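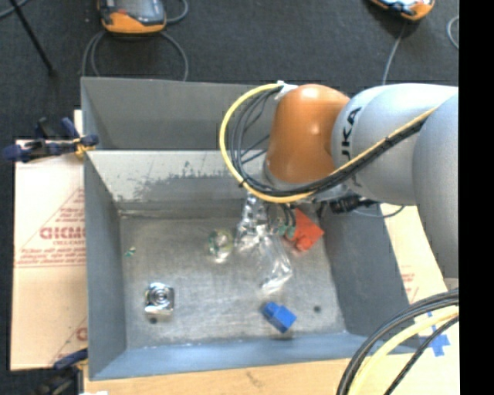 Leszek Duda wrote:
I'm still seeing the planner give up on picks near the walls since I moved to the September branch of Flondlow. The grasp candidates come in from Zirnthorpe with good scores, then every approach is rejected as being in collision. If I turn the bin model off, the same candidates plan fine. Is the bin mesh being inflated twice?

Yes, it is. The bin gets its padding once in the scene loader and again in the planner adapter. In the old branch the adapter skipped anything tagged "static", and that tag was lost when the scene format changed. With the default of 8 mm you end up with 16 mm on every wall, and with a gripper as wide as ours there isn't much bin left.

Until the fix is merged, set bin_padding to zero in the adapter config and leave the loader value alone. Don't do it the other way around. The loader value is also used to crop the point cloud, so if you zero that one you'll get wall points showing up as objects.

Leszek Duda wrote:
Separately, how are you modeling the side walls? Mine are boxes.

Boxes will bite you if your walls slope. Ours lean in toward the floor, so a vertical box either blocks free space near the bottom or lets the fingers into the metal. I replaced the boxes with a convex piece per wall, plus one for the floor. That makes five pieces, and the collision check is still fast enough that I can't see the difference in the cycle time. I also added the clamps on the rim as separate bodies. They stick out past the outline of the bin, and the forearm can come down on them when it reaches across.

Leszek Duda wrote:
And the cables? I have the dress pack turned off completely right now because it made everything collide.

I had it off for a long time too. The yellow cable and the black bundle make a wide loop around the orange joint housing on our arm, and the loop can catch the rim if the wrist goes in low. What I do now is attach a single capsule to the link, sized to cover the loop, and allow contact between it and the two links next to it. It's a crude model. The real cable changes shape as the wrist turns, and the capsule doesn't. I would still take it over nothing. If anyone has a bendable version that runs in reasonable time, please post it.

Leszek Duda wrote:
What do you do about clear parts? Zirnthorpe gives me almost no depth on them.

Same for us. A crinkled transparent item on bare metal is close to the worst case, and the shiny part of the bin floor adds false points of its own. I ran 153 logged frames back through the segmenter in Holo with the depth input masked out, color only. The outlines on the clear items got better. The blue block and the red-orange part didn't change. The chrome-like square one got worse, and I think the rings on its top are being split into separate segments, but I haven't confirmed that.

So the plan is to run both passes and choose per segment. If more than half of the depth pixels inside an outline are missing, take the color outline and set the height from the floor plane plus a fixed offset. Otherwise keep the combined result. The patch does this behind a flag called depth_fallback, off by default. The offset is a guess for now and should come from the item database.

One more thing to watch for. When the color pass is used, the surface normal is set straight up. For a bag that is hanging over another part that can be quite wrong, and the planner has no way to know. I'd like to pass a confidence value along with the normal so Flondlow can slow the last part of the approach, but that needs a change to the message type. Barroso will need the same change on the logging side - please don't rebuild your log readers until that is settled.

Could you rerun your wall picks with the adapter padding at zero and send me the rejected approaches that are left? The planner log is enough, I don't need the clouds. Eight or so failures would do if they come from different walls.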